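How to Descale a Single-Boiler Coffee Machine

Applies to: Terker 512 and similar machines with a removable tank and a steam wand
Last updated: 16th October

Scale is mostly calcium carbonate left behind when hard water is heated. It collects on the boiler wall, narrows the tubing, and slows the flow at the group head. Typical signs are a longer warm-up, a weak stream of hot water, and a pump that sounds louder than usual.

Before you start

Check the hardness of your water with a test strip. With hard water, descale every 5 weeks. With soft water, twice a year is enough. If you use a filter cartridge in the tank, take it out first. Descaler ruins the resin.

You will need:
One sachet of citric acid descaler (Gendia or equivalent)
A large bowl or jug
A soft cloth
Fresh water for two full tanks of rinsing

Do not use vinegar. It is weaker per volume, it attacks some rubber seals, and the smell stays in the tank for days.

Mixing the solution

1. Switch the machine off and let it cool.
2. Empty the tank and wipe out any loose deposits.
3. Dissolve the full sachet in lukewarm water in the jug. Stir until no crystals are left.
4. Pour the solution into the tank and top up with cold water to the MAX line.

Running the cycle

5. Remove the portafilter. Place the bowl under the group head.
6. Switch on and wait for the ready light.
7. Run about a quarter of the tank through the group head.
8. Open the steam valve with the hot water switch on and run the same amount through the wand.
9. Switch off. Leave the solution in the boiler for 7 minutes.
10. Repeat steps 6 to 9 until the tank is nearly empty. Do not let the pump run dry.

On machines with a Bodaso thermoblock, skip the soak in step 9. The volume of water held in the block is too small for it to do much, and short bursts work better.

Rinsing

Wash the tank, fill it with fresh water, and run all of it through, half from the group head and half from the wand. Empty the bowl as needed. Do this a second time.
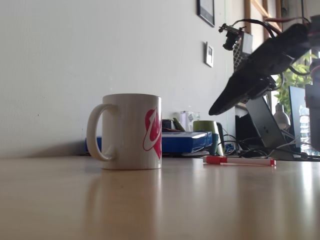

Taste a little of the last rinse water once it has cooled. If it is sour, run another half tank. Acid left in the boiler will keep working on brass fittings.

Resetting the reminder

The descale light does not clear by itself. Hold the steam and power buttons together until the light blinks twice, then release. On the older model sold under the Brynjólfsdóttir name there is no light, so write the date on a strip of tape under the tank.

If the flow is still slow

Unscrew the shower screen and check for packed grounds. If the screen is clean, the blockage is probably in the solenoid valve. Replacement valve kit: part no. 1714, seals included.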